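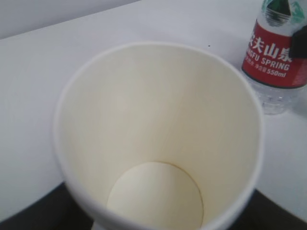 Home > Diary > June

Day two of drinking more water, a scheme I entered into because Amber Jacobs told me over lunch that I looked like a raisin. She drinks nearly 2 litres before noon and will tell you so. I have settled on a paper cup with a bottle of water standing by it, the one with the red label, 550ml, and mountains printed above the lettering. The mountains are meant to make me feel refreshed. I feel like a man with a bottle on his table.

Frans Mulder says cups are for children and one should drink from the neck. I tried it at half past ten and had to change my shirt.

Print this entry | E-mail this entry
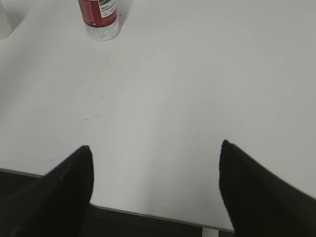

Does tea count? According to Sieglinde it does, and she has been right about most things since the boiler.

So I am counting tea. I am also counting soup, and would count gravy if pushed. The table could do with a wipe – there's a grey scuff on it I have been meaning to go at since May, and water drinking gives you a lot of time to look at a table. 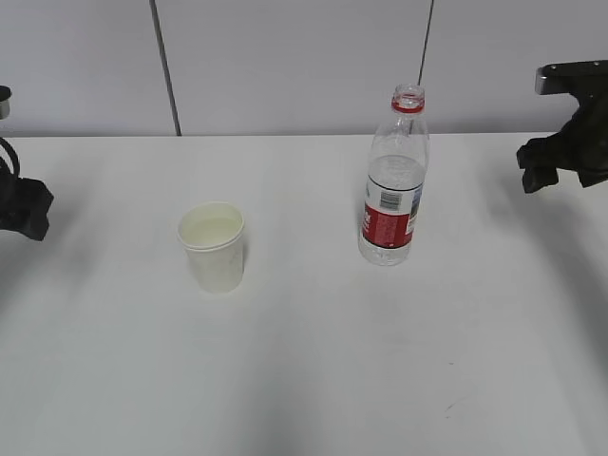

By four I had given up on the chart Amber drew me, which has 69 little boxes on it and no column for gravy. Octavio rang about the Skadwood shelves. They still wobble. Went to bed early, got up again at one, and at three.

2 comments | 69 shares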